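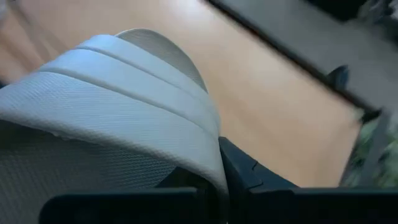

A pale, ridged item held between the two fingers of a gripper over a wooden tabletop.

Call for participants: Trestden robotics open day

The Trestden Centre for Applied Automation, Emville, invites members of the public to take part in its open day in June. Doors open at 10 am and the last session ends at 4 pm.

Participants will join a small group at one of the handling benches, watch a demonstration of the Kassa sorting system and then guide a robot arm through a short series of picking and placing tasks. Staff will be present at every bench. Each session lasts 45 minutes, including a safety briefing and a short questionnaire. Groups will consist of up to six people.

Who may apply
Applicants must be aged 16 or over and able to follow spoken instructions in English. No technical knowledge is required. We would particularly welcome people who have never used a robot, and those who work in packing, laundry or retail – their comments will inform the next stage of the Flodlow study on the handling of everyday goods.

Employees of the Centre and members of their households are not eligible.

What we offer
Participants will receive a shopping voucher and light refreshments. Local bus fares will be repaid on production of a ticket. The benches are on the ground floor and can be adjusted for wheelchair users. Please tell us of any access needs when you apply.

Use of information
Questionnaire answers will be stored without names. Participants may withdraw at any point during the session and will still receive the voucher.

How to apply
Forms are available from the Centre's reception desk and from Emville Library. Please state whether you prefer a morning or an afternoon session. Applications close at the end of May, and all applicants will be notified by post or email.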